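CLENEL PUBLISHES RESULTS OF GRIPPER COMPARISON, CONCEDES POINT TO THE SLIDE SANDAL

Two grippers, one pile of footwear and 967 attempted picks produce a winner, with reservations

July – Clenel, which tests automation equipment for companies that would like to know what they are buying, today released the results of its latest side-by-side gripper comparison. The contest pitted the Billik two-finger parallel gripper against the Ikano soft gripper on a task that any eight-year-old can do and that most eight-year-olds decline to: picking up sandals and putting them on a shelf.

The Billik finished with a pick success rate of 78 percent across its share of the 967 attempts. The Ikano came in lower, though it did better on sandals lying upside down, a position the Billik treated as a personal insult.

"We picked slides for a reason," said Zuweira Sowah, who led the comparison. "There's one big strap, a thick sole and a hole in the middle. On paper it's practically a handle. Then the strap flexes, the sole tips, and your handle is facing the wall."

Both grippers were run on the same arm with the same controller and the same camera settings. Operators were allowed to adjust finger force and approach angle before a session and were asked to keep their hands to themselves afterward. A pick counted only if the sandal was lifted clear, carried to the shelf and released there. Sandals that arrived on the shelf and then left it again were scored as misses, over the objections of both vendors.

Black slides proved harder than colored ones. A black strap against a black sole gives a camera little to work with, and two black slides lying end to end were regularly read as a single, very long shoe. Clenel tried a second camera position, which cut down on the long-shoe problem and added eight seconds to the average cycle. The report includes results for both setups and leaves customers to decide how much they mind waiting.

"The gripper gets blamed for everything because it's the part that's touching the shoe," said Malsha Weerasinghe, who handled the vision side. "A good number of our misses were decided before the fingers moved. I would like that printed somewhere the gripper people can see it."
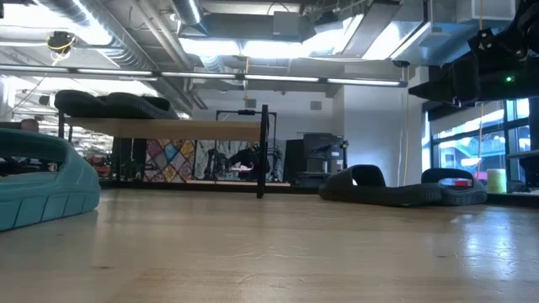

Slide sandals on the tabletop and shelf at Clenel's test space, with a robotic arm in the background.

The full report covers finger wear, grip force settings, failure types and a short section titled "Straps," which runs longer than the section on everything else. It also lists the picks the team argued over and how each was finally scored.

Next up is the Gál controller, which will be swapped in on the same arm for a repeat of the sandal task. Clenel has considered moving to an easier object, and sneakers with laces were ruled out by a unanimous vote.

The report is available on request. Companies wishing to submit a gripper, camera or controller for a future comparison may contact Clenel's test desk. Entrants receive their own numbers ahead of publication and may comment on them, within reason.

2 comments | 78 shares

Contact: Clenel Press Desk | © Clenel. All rights reserved. | Back to top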